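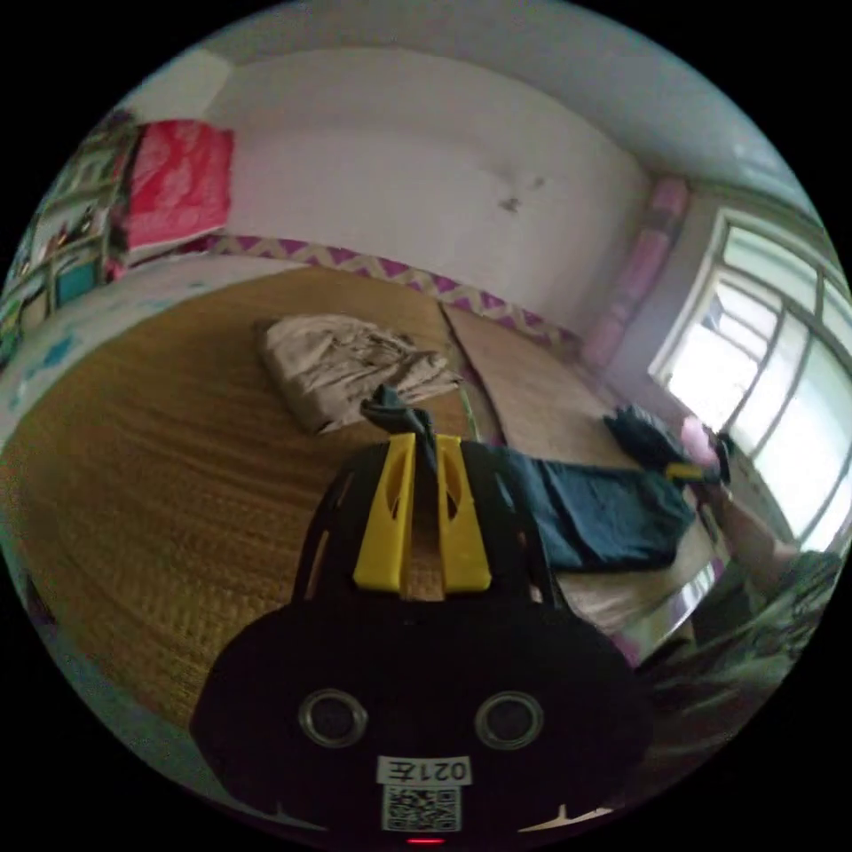 Rovex moves garment handling training out of the lab and into employees' homes

Rovex, which supplies folding and sorting equipment to commercial laundries, has shifted most of the data work for its Celtum folding line to home-based operators. The change took effect in May, after a trial at the company's Cunico plant. It affects the people who previously folded garments by hand at the plant and who were offered retraining as gripper operators.

Operators work with hand-held grippers fitted with two fingers and a camera. They pick up a garment by an edge, stretch it, lay it flat and fold it, and the recordings are used to train the controller on the Celtum arms. The trial produced 1193 accepted recordings. The target for the current phase is 2000, split between shirts, trousers and loose cloth.

According to Paora Donnelly, who manages operator training at Rovex, the plant recordings were too uniform. Every garment lay on the same steel table under the same lamps, and the controller performed poorly when either was changed. Beds, mats and daylight from a window give a wider range of backgrounds, and household fabrics crease in ways that pressed stock does not.

"The arm had learned our table," Donnelly said. "It needed to learn cloth."

Heavy fabric remains the main source of rejected recordings. Denim is stiff at the seams and thick at the waistband, and a fold that is started with one gripper tends to pull the rest of the garment out of line.
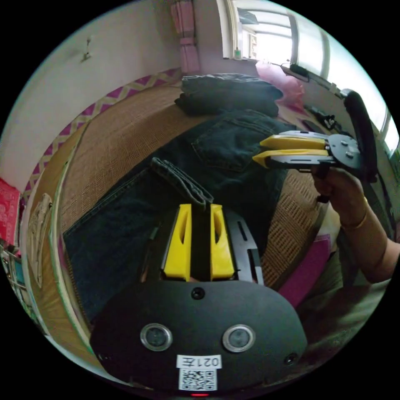

For trousers the written procedure now calls for two grippers. Both edges are to be held before the first fold is made, and the fingers are to close on a doubled edge where there is one. Thin fabrics may still be handled with a single gripper.

The work differs from plant folding in pace and in pay structure. A manual folder at Cunico was measured on pieces per hour. A gripper operator is paid by the shift, with a limit of 10 garments per session followed by a break. The limit was set after trial operators reported sore thumbs and wrists. A lighter handle is being tested, but no date has been given for its release.

Supervision has also changed. Shift leads who used to walk the folding tables now review recordings in a scheduling and review tool called Sin, and return notes to operators the next morning. Several operators have asked for same-day comments, as errors in grip position are easily repeated through a whole session. Rovex said it is looking at a second review period in the afternoon.

The first Celtum arms trained on the home recordings are to run beside manual folders at Cunico, handling towels and flat cloth only. Trousers will stay with the manual team until the controller completes 1000 consecutive folds without a dropped edge. Rovex has told staff that manual positions will be kept through this phase – what follows it has not been settled, and talks with employee representatives are continuing.

Operators who prefer to return to plant work may do so with one month's notice. Training for the next group covers gripper care, recording setup and the two-handed trouser fold.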